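Potik ends free bag storage at bus terminal, finds out what was in there

POTIK – The bus terminal's free left-luggage room, a fixture of downtown life for anyone who has ever missed the last coach to Vakeck, will start charging by the day in October, the transit office said this week. Regular users took the news about as well as you would expect people to take the loss of a free closet.

The room opened with the new terminal and was meant for travelers between buses. Leave a bag at breakfast, pick it up by dinner, catch your connection. The sign on the door says so in four languages. What the sign never said was what would happen if you didn't come back, and over the years a good part of the town figured out the answer was nothing.

An inventory finished last month found 1,671 items in a room designed for 700. Only 12 of them belonged to people holding a bus ticket for that day.

"We had suitcases, sure," said Rochelle Yazzie, who manages the terminal. "We also had a canoe paddle, a full set of winter tires and somebody's Christmas tree, in the box, with the lights still on it. I would like to meet the person who was taking that to Vakeck."

Under the new rules, the first four hours stay free with a valid ticket. After that, a bag costs three dollars a day and anything larger than a bag costs six. Tires are charged individually. Items left for more than 40 days will be moved to the county warehouse on Nair Road, where they can be reclaimed for a fee that Yazzie described as "motivating."

The change follows a long stretch of complaints from actual travelers, who found themselves standing in front of full shelves with nowhere to put a backpack. Silvan Pichler, who changes buses in Potik twice a month on his way to visit his daughter, said he had taken to carrying his suitcase around the farmers market.

"I've bought a lot of tomatoes out of embarrassment," Pichler said. "You can't just stand there with luggage."

Tenants in the apartments behind the terminal see it differently. Most of those buildings went up without basements or storage lockers, and their residents have treated the room as a sort of shared attic with very good hours. Elīna Dambrauskienė has lived on the third floor of the Adix building since it opened and kept her winter bedding at the terminal every summer.

"Comforters are big," she said. "Where am I supposed to put them, in the oven? It's a small oven."

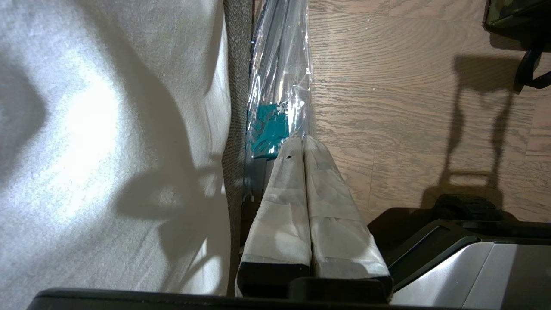 Page last changed: Aug 13, 2025

Dambrauskienė said she would bring her things home before the fees start and was considering a taller bed. She has also written to the town council, as have several of her neighbors, asking for a resident rate. One letter proposes a monthly pass. Another, two pages long and unsigned, proposes moving the terminal.

Council member Régis Deschamps, whose district includes both the terminal and most of the comforters, said he was open to some kind of discount, though he stopped short of promising one. He pointed out that the town pays for the lights, the heat and an attendant in a room that has not taken in a cent.

"It's a bus station," Deschamps said. "I've said that at three meetings now and each time someone raises a hand."

Asked whether he had ever stored anything there himself, Deschamps said the question was a fair one and that the skis had been removed.

The attendant's job will change too. Until now, the person at the desk handed out a numbered paper tag and wrote the number in a notebook. There are a great many notebooks. Starting in October, tags will be printed with a date and the desk will take cards, an upgrade the transit office has been planning for long enough that the card reader it first bought is no longer made.

Chunhua Xie, who has worked the desk for most of the room's existence, said she was looking forward to the dates. She was less sure about asking people she has known for years to pay for their tires.

"Some of them bring me soup," Xie said. "I don't know if they will bring soup after this."

Owners have until the end of September to collect their belongings at no charge. The terminal will keep the room open until 10 p.m. on weekdays to help with the rush, and carts will be available at the east entrance. Yazzie asked that people return the carts, two of which were found during the inventory, checked in under separate tags.

Anything with a readable tag can be released on the spot. Owners who have lost their half of the tag should bring identification and be ready to describe the item in some detail. "Black suitcase" will not be enough, the office said, and neither will "you know, the big one."

The council takes up the resident rate at its next regular meeting. The canoe paddle has been claimed. The Christmas tree has not.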